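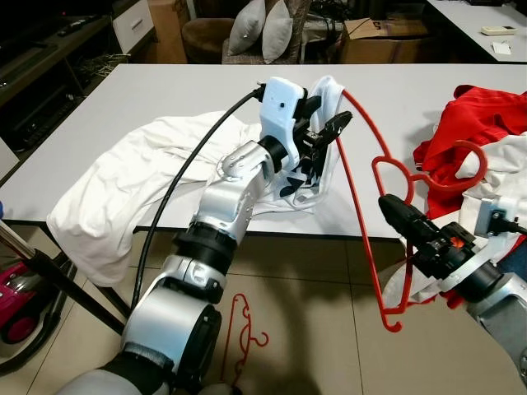

Figure 1. T-shirt in the left gripper, red hanger in the right, during the open day demo.

Visit report: Cilero open day
Written by Floor Boersma (group 3, with Bart Jansen and Lesego Le Roux)

Okay, so I went into this visit expecting big orange arms behind a fence, and we got laundry! Cilero had one of its demos set up with a table of clothes and a two-armed robot, and the task was putting a T-shirt on a hanger. I do that every week without thinking, so I figured it would be the boring stop of the day. It was my favorite.

Our guide was Vesela Stojanović, and she was super patient with us (Bart asks a lot of questions). She told us cloth is hard for a robot to deal with, as it changes shape every time you touch it. A hanger keeps its shape, but you still have to get it inside the shirt somehow. Look at how the shirt hangs from one corner in Figure 1 and try to work out where the neck is. I couldn't!

Lesego wanted to know how much practice it takes, and Vesela said they had recorded 846 tries with shirts so far. They want another 500 before October, this time with sweaters too.

For our own project we only have one small arm, so two-handed stuff is out. We're going to try the easier half, picking a T-shirt up by the corner, and Bart has already offered his old gym shirts.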